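Went up to the Cestmont phonograph and music box sale in March, mostly because people on the board kept telling me I had to. Doors at 8, and by 8:20 I had heard the word "untouched" more times than I care to remember. I bought one thing and came home with most of my cash.

The big draw was supposed to be the Vollar collection, roughly 400 cylinders and a row of table machines. Plenty of the cylinders had mold you could see from the aisle. The seller wanted $1000 for an outside-horn machine with a repainted case and a replacement crank, and called the decal original. It may be. I have seen a lot of original decals lately, all of them very crisp.
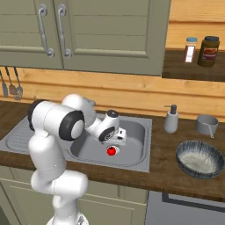

Cleaning was the subject of the morning talk, and I can't say I was convinced. The speaker washes his shellac discs in the kitchen, with dish soap and lukewarm water, and dries them upright. Fine so far, but he puts them straight into the basin. A metal sink with a ribbed drainboard, like the one shown, is a bad place to lean a 1905 disc, in my opinion. Those grooves are hard and so is the rim. Lay a folded towel over the ribs first. He also said soap does no harm to paper labels, and passed around a disc whose label argued otherwise.

The Agudelo table had reproducers, rebuilt, at $100 each with new gaskets. I asked to hear one on a machine and was told the demo machine was out on loan. Two tables down, a fellow had the same model unrebuilt for a good deal less, and he let me play it. It buzzed, but at least I know that it buzzes.
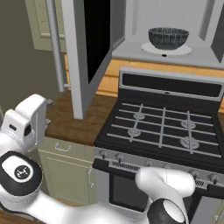
After lunch came the auction, 113 lots, no reserves according to the flyer. Several lots were "passed" all the same when bidding stalled, so read that flyer however you like. A Zavel disc music box did go, and it played cleanly all the way through – the one item all day that sounded the way it was described.

My purchase was a box of needle tins, mixed, two with rust. Parking was five dollars, cash only, and the back row floods.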